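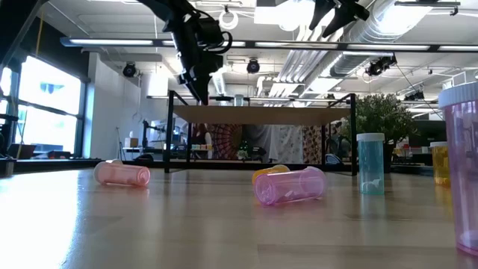 Una de las pinzas de Elwood, suspendida sobre los frascos de pastillas en la nave de Cukar.

Una mañana con Elwood
En el taller de Cukar, poner a punto una celda de dos brazos lleva bastante más tiempo que verla trabajar

Texto: Anneliese Eichhorn

Lo primero que hace Kerstin Stüber al llegar, antes de quitarse el abrigo y desde luego antes del café, es pasar la mano por los cables. Los recorre despacio, de arriba abajo, como quien le acaricia el cuello a un caballo, y se detiene en cada curva. Son negros, van enrollados en espiral entre soportes y motores, y para quien los mira por primera vez forman una maraña en la que no se distingue dónde empieza uno y dónde acaba el siguiente. Ella sí lo distingue. Sabe cuál es el que se puso nuevo en julio y cuál tiene la manía de arrimarse al codo del brazo cuando este gira hacia las ventanas, y a ese le dedica siempre unos segundos de más.

—Este de aquí me ha dado más disgustos que mi coche —me dice, y le da una palmadita.

Elwood es el nombre de la celda entera, no de un brazo en particular: los brazos, las pinzas, la mesa de madera clara y el armario de control que zumba un poco más allá. Se lo puso Wolfram Lindemann, que dirige el taller y que bautiza todo lo que entra por la puerta (la cafetera también tiene nombre, pero prometí no publicarlo). Cukar se dedica a montar y mantener celdas pequeñas para quien las necesita, farmacias de hospital sobre todo, y Elwood es la que se queda en casa, la que se usa para probarlo todo antes de que salga a la calle. Por eso se desmonta y se vuelve a montar tantas veces, y por eso también es la que mejor cuidada está de todas.

Llegué a las ocho menos cuarto, convencida de que vería robots moviéndose, y hasta bien pasadas las once no vi otra cosa que personas agachadas. Debo decir que no me aburrí ni un minuto. Hay algo muy agradable en ver a gente que conoce su oficio preparar las cosas con calma, y además la nave es un sitio bonito, con esos ventanales por los que entra la luz a raudales, los conductos plateados que serpentean por el techo y un tapiz de rojos y naranjas colgado al fondo. También hay plantas. Kerstin las riega cuando termina con los cables, en ese orden y nunca al revés.

El cero

Después de los cables viene el cero, que es como llaman en el taller a decirle a cada articulación dónde está. Un brazo que ha dormido desconectado puede despertarse un poco desorientado, y si nadie le corrige esa pequeña confusión al principio, la irá arrastrando hasta la punta de los dedos, que es donde de verdad molesta. Arne Hollmann se encarga de esta parte. Lleva el brazo a mano hasta una postura de referencia, encaja un pasador de acero en el hombro, otro en la muñeca, mira la pantalla, murmura, saca el pasador, lo vuelve a meter. Así con cada articulación, y luego otra vez con el segundo brazo.

Le pregunté si no había un programa que lo hiciera solo. Lo hay, me contestó, y lo usan, pero a él le gusta meter el pasador porque el pasador le cuenta cosas. Si entra suave, la articulación está bien. Si hay que empujar, algo se ha aflojado o algo se ha torcido, y más vale enterarse a esa hora que a media tarde, con el cliente delante. En una ocasión el pasador de la muñeca se resistía tanto que acabaron abriendo la carcasa, y dentro encontraron un tornillo a medio salir que llevaba vaya usted a saber cuánto tiempo dando vueltas.

Desde entonces hay un cuaderno. Es un cuaderno de tapas duras, bastante castigado, en el que Arne apunta cómo ha entrado cada pasador con un vocabulario propio que va de «mantequilla» a «llamar a Kerstin». Leí varias páginas seguidas y las recomiendo vivamente.

Los dedos

La parte que más trabajo da, sin embargo, es la más pequeña. Las pinzas son negras y estrechas, y terminan en unos dedos que se gastan como se gastan las suelas de los zapatos: poco a poco, siempre por el mismo lado y sin avisar. Las superficies de contacto se cambian cada 2000 agarres, que en una semana movida se alcanzan enseguida. Finn Ruppert, el más joven del equipo, quiso comprobar en su primer invierno hasta dónde aguantaban y llegó a más de 3000 con el mismo par. Aguantaron, sí, pero los frascos empezaron a girarse dentro de la pinza, muy poquito, lo justo para que el tapón no quedara nunca donde el brazo creía que estaba. Finn tardó dos días en sospechar de las almohadillas, después de haber revisado la cámara, la iluminación y su propio código de punta a cabo.

—Lo último que miras es la goma —reconoce, riéndose—. Ahora es lo primero que miro.

El cambio lo hace sentado en un taburete bajo, con las almohadillas nuevas sobre un paño y una llave dinamométrica diminuta que le trajeron de Kusedholm, el proveedor de las pinzas. Afloja, limpia el asiento con alcohol, deja secar, coloca la pieza y aprieta por turnos, un poco de un lado y un poco del otro, con la misma paciencia con la que mi padre montaba las ruedas de la bicicleta. Luego cierra la pinza en vacío y mira al trasluz si los dedos se juntan por igual en toda su longitud. Si se cuela una raya de luz por abajo, vuelta a empezar.

Aquella mañana se coló. Finn suspiró, yo fui a por otro café y él volvió a empezar.

Frascos tumbados

Y llegamos a los frascos, que son lo que Elwood tiene que manejar y que, lo confieso, me parecieron preciosos. Son de plástico translúcido, rosa, verde azulado, ámbar, morado, y con el sol de la mañana dejan en la madera unos reflejos suaves que daban ganas de quedarse mirando. A Arne le parecen mucho menos preciosos. Un objeto transparente es un mal rato para cualquier cámara, y una mesa clara junto a una ventana lo es todavía más, de modo que el brillo que a mí me encantaba es exactamente el que a él le quita el sueño.

La solución fácil sería bajar una persiana. Lindemann no quiere. Sostiene que en las farmacias también hay ventanas y que una celda criada a oscuras sale luego al mundo hecha un manojo de nervios. Así que se trabaja con la luz que hay, y lo que se ajusta es la exposición de las cámaras, varias veces al día, a medida que la mancha de sol se va desplazando por el tablero.

Los frascos se colocan a mano y con cierta mala intención. Unos de pie, con su tapón blanco bien puesto, que son los fáciles; otros tumbados; alguno destapado y con la boca mirando hacia un lado, y uno más alto muy cerca de otro para que lo esconda en parte. La rutina de comprobación que usan tiene 18 posturas de partida. El brazo las fue resolviendo al principio en un orden fijo, hasta que se dieron cuenta de que así no aprendían nada sobre sus tropiezos, y ahora se sortean.

El ajuste que más me llamó la atención es el de la altura. Para coger un frasco tumbado, los dedos tienen que bajar casi hasta la madera sin llegar a tocarla, y ese casi hay que medirlo. Arne usa una galga, una laminilla metálica que desliza entre la punta del dedo y la mesa. Baja el brazo un paso, prueba la lámina, baja otro paso. Cuando la lámina pasa rozando, guarda la altura y se va a la esquina siguiente, porque la madera se mueve con la humedad y ninguna esquina está donde estaba el mes pasado. Le pregunté por qué no ponían una mesa de metal. Me miró con ternura y me explicó que los frascos tumbados ruedan mucho mejor sobre el metal, y que ya se había pasado una temporada entera recogiéndolos del suelo.

Lo que se estropea

Los problemas serios son escasos. En Ledesma, donde Cukar instaló la hermana mayor de Elwood, se les quedó un brazo rígido a mitad de turno y Kerstin se pasó 14 horas entre el viaje de ida, la reparación y el de vuelta, todo por un conector que se había ido soltando con la vibración. Volvió con dolor de espalda, una caja de dulces que le regalaron allí y una idea clara: desde entonces los conectores llevan una marca de pintura que cruza la unión, y basta con mirar si la raya sigue derecha. Es un truco viejísimo, de mecánico de camiones, según me contó. Se lo enseñó su tío.

A las once y veinte, por fin, Finn apartó el taburete, Arne cerró el cuaderno y Kerstin hizo una última ronda con la mano por los cables. Avisaron en voz alta, como se hace siempre antes de dar corriente a los motores, y los tres se colocaron detrás de la línea pintada en el suelo, y yo con ellos, un poco más atrás de lo necesario.

El brazo bajó con una lentitud casi ceremoniosa hacia el primer frasco, uno de los que estaban de pie. Lo agarró, lo levantó un palmo y lo volvió a dejar en su sitio sin que se tambaleara. Finn soltó el aire. Arne ya estaba mirando hacia la ventana, calculando por dónde andaría el sol a las doce, y Kerstin se había ido a llenar la regadera.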